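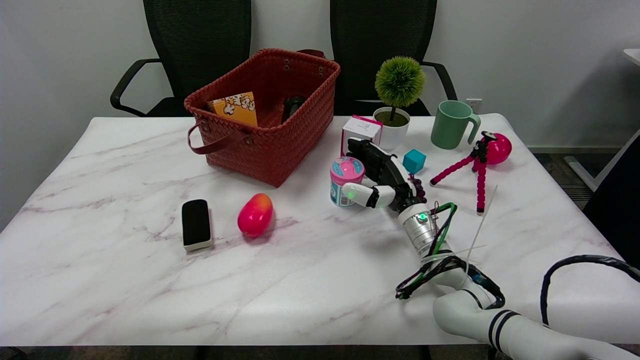

Benjie Cabanatuan objected at the first review that a stain test on a single surface would say more about the surface than about the cleaner, and asked for a second material before any results were written up. The plan was changed accordingly.

Stain Removal on Household Tabletops: Project Report, Kirnmont Technical Program

1. Purpose

The project compared how well three cleaning liquids remove coffee, beet juice and turmeric paste from tabletop materials after different waiting times. The liquids were tap water, a dish soap solution and a baking soda solution.

2. Materials

Test pieces were cut from two sheets, one glossy and one matte, both white. Each piece measured 5 cm on a side. We prepared 117 pieces, of which 108 were used in the main test and the rest kept as unstained controls. Color was read with a desktop scanner at fixed settings, and the average gray value of each stained area was calculated in a spreadsheet.

3. Method

One drop of stain was placed at the center of each piece. Waiting times were 10 minutes, one hour and 24 hours. Each piece was then wiped five times with a damp cotton pad under a 400 g weight, so that pressure did not depend on the person wiping. Pads were replaced after every piece.

4. Results

Coffee came off both materials at all waiting times, with no clear difference between liquids. Beet juice left a faint mark on the matte pieces after 24 hours when only water was used. Turmeric was the hardest case — no liquid removed it fully from the matte sheet after one hour, and the baking soda solution did slightly better than soap on the glossy one.

5. Sources of error

The scanner lamp was not given time to warm up before the first batch in May, and those readings are darker than the later ones. They were corrected using the control pieces. Drop size also varied — the pipette was marked in steps too coarse for turmeric paste.

6. Further work

A repeat with scratched test pieces is planned. The wiping weight should have a flat rubber base, as the present one tilts at the end of the stroke.

3 comments · 10 shares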